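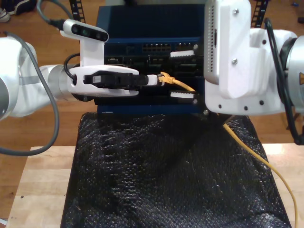 Switch on a block on the table.

Kolinbridge Networking Forum > Small office > Cabling and switching

Thread: Two uplinks between floors, half the throughput I expected

copperpair
Small office on two floors. Comms cupboard on the ground floor, a short open-frame rack upstairs. Two copper runs between them, both Cat 6, both tested end to end after termination and both negotiating at gigabit. I have put them in a static link aggregation group, so two members at 1000 Mb/s each.

Copying one large file from the file server downstairs to a workstation upstairs, I get what I would expect from a single gigabit link less a bit of overhead. Fine. Two workstations copying at once from the same server ought to get close to that each, as the server has its own pair of ports in a second group. Combined they reach 556 Mb/s and stay there. One of them on its own is faster than both together.

Switch at each end is managed, firmware current. No VLANs beyond the default and one for the phones. No errors on any port counter that I can see. What have I missed?

tallowhill
Two separate things here. First, aggregation does not split a single conversation across members. The switch takes some fields from the frame header, hashes them and picks a member. With only two clients there is an even chance that both land on the same member. That explains getting no more than one link's worth. It does not explain getting less.

What does the hash use at your end? Source and destination MAC, or IP, or IP and port?

copperpair
MAC only on the upstairs switch. Downstairs offers MAC or IP, currently set to MAC.

tallowhill
Set the downstairs one to IP. The hash is applied by the sending end, so for traffic going up the stairs it is the downstairs setting that counts. The two ends need not match.

Then look at flow control. If it is enabled on the server ports and one client is slow to drain, pause frames will hold back the whole port, and everybody behind that port waits.

ferrule_b
I disagree with starting there. Static groups are the problem more often than the hash. With a static group there is no negotiation, so if one end has the wrong port in the group you get frames going down a link the other end treats as an ordinary port. Some of them arrive, some of them are flooded, MAC addresses move between ports and throughput drops in just the way described. Use LACP at both ends. If a member is wrong it will not join and you will see it.

tallowhill
LACP is better practice, agreed. But a mismatch of that kind usually shows up as a loop or as MAC flapping in the log, and he says the thing is stable.

ferrule_b
He says there are no errors on the port counters. He has not said he has read the log. Many small switches do not log MAC moves at all at the default level.

copperpair
Have now read the log. Default level, nothing in it except link up events and my own logins. I will raise the level this evening when the office is empty.

Flow control was on for every port downstairs and off for every port upstairs. I did not set it either way.

ospreylane
Turn it off on the server ports and test again before you change anything else. One change per test, otherwise this thread will go on until January.

copperpair
Flow control off, everything else as before. Two clients together now reach one full link between them. So that was the loss below a single link. Still not using the second member.

Next, LACP at both ends. Both members joined straight away, so the grouping was right all along. No change in throughput.

ferrule_b
Fair enough, grouping was right. I would still leave LACP on.

tallowhill
Now the hash.

copperpair
Changed downstairs to IP. No difference with the two clients I was using. Third client added, and that one goes over the second member by itself. Looking at the per-port counters, the first two are both on member one.

tallowhill
That is the even chance I mentioned. Cheap switches tend to take the low bits of each address and combine them. If the two client addresses differ by an even number they can produce the same result with two members. Move one client to the next address up and try again.

copperpair
Moved one client to an address ending in 17. Both members now carry traffic and both clients run at full speed. Putting this down as solved, though I do not like having throughput depend on which address somebody has been given.

ospreylane
It will even out with more clients. For an office with a dozen machines nobody will notice. If you do need a guaranteed rate to one workstation, buy a faster single link. Aggregation gives you resilience and a better average, and that is the extent of it.

ferrule_b
Or pull fibre between the floors while the ceiling tiles are still down. A single 10 gigabit link is simpler to look after than any group. Omeck do pre-terminated lengths that will go through a small conduit, and you avoid the earthing question if the floors are on different supplies.

tallowhill
Not needed for this load. He has two good copper runs and a working group. Fibre modules also have to be accepted by both switches, and some firmware is fussy about that.

ferrule_b
Scanlon modules have worked in everything I have tried. I accept that the load does not call for it today. My point is the cost of doing it later.

copperpair
Conduit has room for one more cable. I will ask for a price for the fibre and decide when I have seen it.

Related question on the rack itself. The upstairs one is open frame with square-hole rails and I have put the switch in the top position. Is there any reason to put it lower down and leave the top for the patch panel?

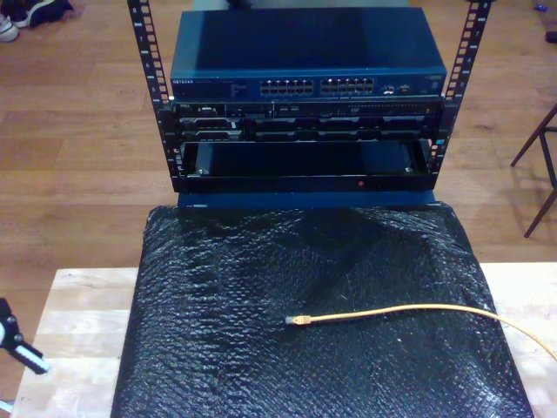

Re: Switch position in an open rack

ospreylane
Depends where the cables come in. If they drop from the ceiling, patch panel at the top and switch directly under it, so the fixed cabling does not cross the front of anything. If they come up through the floor, reverse it. Keep the two next to each other either way and you can use very short patch leads.

Heat is not a consideration with one switch in an open frame.

ferrule_b
I would leave one unit between them for a cable manager. Short leads look tidy but you cannot get a finger to the release tab on the lower row of ports once they are all populated.

tallowhill
With a double row of ports I find a manager above and none below works well enough. On a short rack you will want the units for something else.

Use cage nuts of the right thread, and fit all four screws. People fit the bottom pair, mean to come back, and the switch sags forward on its ears.

copperpair
Cables come from the ceiling, so the panel will go to the top and the switch moves down. I will leave the one unit between them for now, as there is nothing else to fit except a shelf.

Cage nuts are from a mixed bag from Jokbridge. Some are M6 and some are a shade smaller, and they are not marked. Sorting them by trying a screw in each.

ospreylane
Throw away the small ones.

ferrule_b
Keep them in a separate bag. Older shelves often come with M5 screws and you will want them once.

copperpair
Separate bag it is. Final settings, for anyone searching: LACP at both ends, flow control off on all ports, hash on IP downstairs and MAC upstairs. Log level left raised on both switches. No MAC moves recorded so far.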